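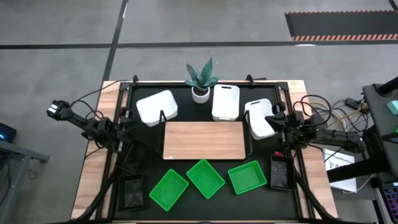
*Green baskets, white tubs and the snake plant, all out on the black table.*

## Sort-out corner: baskets, tubs, one plant

Quick one this month as the newsletter is already late. Drawers at Hosanent are getting their turn before the July move, so if you've got anything in the bottom two please come and claim it. Cables, tape, pens with no lids, you know who you are.

What we've settled on so far:

- **Green baskets** – mesh bottoms, so the dust and crumbs drop through. For things you grab every day. Don't pile them up past the rim.
- **White tubs with the cutout handle** – spares and refills. Stand them upright on the shelf, handle facing out, or you'll never get them down agian.
- **Small black trays** – clips, screws, odd bits. Nothing else. Not biscuits.

The brown board stays as well. Handy for standing things on, and it wipes down fine.

Labels: plain paper, big letters, front only. We tried labelling the lids on the Petik shelves and had to lift every one to find the batteries. Waste of a morning.

Snake plant is coming with us to the new room. It wants very little water, some 60 ml every 2 weeks is what ours gets, and please no leftover tea. Keep it at the back where it won't get knocked by elbows.

Still short of tubs. Okosix have them at 64 for the box if we order with Bellini next door and split the delivery, so add your name to the sheet by the kettle if your shelf needs any. Max 3 each for now. If you have a stack at home doing nothing, bring those in first, any size, clean please.

Old cardboard boxes go flat by the back door – not in the corridor, we've had a moan about that allready. Shelf plan for the new room goes up next to the sheet once the measurments are in.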